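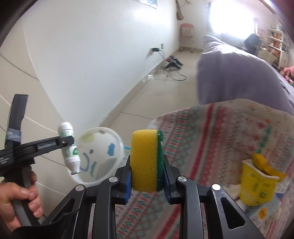
Brandesside Allotment and Garden Association
Minutes of the April General Meeting
Held in the Firkwood Room, 7:00 p.m.

Presiding: Sarmīte Mockus, President
Recording: Ngọc Kiều, Secretary

1. Call to order and quorum

The President called the meeting to order at 7:04 p.m. The Secretary confirmed that a quorum was present. Apologies were received from the holders of plots 17 and 40.

2. Approval of previous minutes

The minutes of the March meeting were approved with one correction. Under Item 5, "north gate" should read "northeast gate." The Secretary will amend the file copy.

3. Matters arising

3.1 Lock on the northeast gate. The lock has been replaced. Members who have not exchanged their old key may do so at the shed on any work morning. Old keys will not open the new lock.

3.2 Boundary with the Navickas property. The President reported that the owners have agreed to the fence line shown on the 1988 survey. A signed letter is on file. Plot holders along that side are asked to keep raspberries and other spreading canes at least 2 feet from the fence.

3.3 Bench in memory of former members. No further quotations have been received. Carried over to the next meeting.

4. Financial report

The Secretary read the report in full. The operating account stands at $384 after payment of the spring insurance installment. Plot fees for the current season have been received from all but 11 plots. Reminder letters have been mailed.

A member asked whether the late fee would be applied this year. The President stated that the bylaws require it and that the membership would have to vote on any change. No motion was made.

The report was accepted as read.

5. Water supply

The water was turned on at the start of the month. A leak was found at the standpipe beside plot 22 and the line to that row is shut off until the fitting is replaced. Plot holders in the row may draw from the standpipe by the compost bays in the meantime.

Discussion followed on the use of unattended hoses. Several members said that hoses had been left running overnight last summer. The holder of plot 9 objected to the current rule, which bans unattended watering at all hours, and said that it made soaker hoses useless. The President noted that soaker hoses on a mechanical timer had been permitted in past seasons, although this was never written down.

Moved and seconded: That soaker hoses be permitted unattended when fitted with a timer set for no more than one hour, and that the garden rules be amended to say so.
Carried, with one opposed.

6. Compost and wood chips

Akar Tree Service has offered a load of wood chips at no charge, to be left on the gravel beside the compost bays. Members asked whether the chips would include black walnut. The Secretary will obtain an answer in writing before the delivery is accepted.

The middle bay is full and should be left alone until fall. Members are reminded that cooked food, meat and diseased tomato plants do not belong in any of the bays.

7. Plant sale

The sale will again be held on the lawn inside the main gate. Members agreed to keep prices the same as last year. Seedlings should be labeled with the variety and the grower's plot number. Squash that has been grown from saved seed must be marked as such, following the complaints received after the last sale.

Moved and seconded: That up to $200 be spent on pots, labels and a replacement canopy for the sale.
Carried.

8. Waiting list

Two plots have been given up since the last meeting. Both have been offered to the next names on the list. A member suggested dividing the larger one into half plots. The President asked that the suggestion be submitted in writing so that it can be placed on the next agenda.

9. Other business

The holder of plot 31 reported that pruning shears with a red handle were missing from the shared tool rack. Members are asked to check their own sheds.

A member requested that the notice board be moved out of the afternoon sun. Agreed without a vote.

10. Adjournment

The meeting was adjourned at 8:25 p.m. The next general meeting will be held in the same room at the usual time.

Respectfully submitted,
Ngọc Kiều, Secretary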